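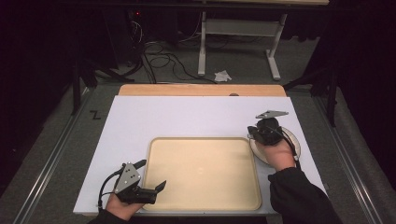
Cream tray and round white plate on a white board.

Print this page | E-mail to a friend

Trays, plates and the board under them
by Barbara Zawadzka
Tue 14 November

I eat my supper from a tray on most evenings, and also I carry the breakfast to my mother on one. So in our home the trays are used more than the dining table. Several readers wrote to me after the page about tea towels and asked how to keep a light tray clean and how to put things on it so they do not slide. I will try to answer all of it together.

Put a board under your work

When I prepare plates for the evening I lay a plain white board on the table first. Crumbs and drops are easy to notice on white, and I can carry the whole board to the sink afterwards. This is very useful if your table has a cloth or some other soft covering, which does not like tomato. My board is a simple one from Sternenmont and I have had it since February. If the board moves when you push on it, put a damp cloth under it, folded once.

Keep the board bigger than the tray. There should be place for the tray and for one dinner plate next to it, so you can fill the plate and then lift it over. I used to fill the plate when it was already on the tray, and the sauce always went under the plate.

Choosing a tray

A tray with rounded corners is easier to wipe than one with sharp corners, where old sugar likes to stay. A low rim is enough for a plate and a cup. For soup I prefer a higher rim, or I carry the soup separately and come back for the bread.

Before you buy, put your biggest plate inside the tray. My sister bought a very nice one from Sowa and her plates stand with one side on the rim. Now she keeps letters in it.

Stains on a light tray

Tea and coffee: make a paste from 2 spoons of baking soda and a little water. Leave it for some ten minutes and wipe with a soft cloth. Rinse well.

Turmeric and curry: wash the tray at once with washing-up liquid. If a yellow mark stays, put the tray on the windowsill on a sunny day. On my plastic tray the mark became paler after 3 days, but it did not go completely.

Grease: warm water and washing-up liquid, two times. The second washing is the one people forget.

Please do not use the rough side of the sponge. It makes small scratches and afterwards the tray takes every stain faster. Try any new cleaner on the bottom side first.

Carrying it

Put the heavy plate in the middle and the glass close to you. With a slippery tray I lay a paper napkin under the plate, slightly wet. My neighbour uses the rubber mesh from Skemulix, cut to size, and it holds well, but it must be washed also.

Storing

I keep the trays standing, between the fridge and the cupboard. They must be dry before you put them away. Plates I keep flat, the large ones at the bottom, with a paper towel between those which have a painted edge.

Next time I will write about pasta jars and the small moths, as a lady asked me who found them in a packet of Tritometti.

33 comments
Shared 2 times
Print this page | E-mail to a friend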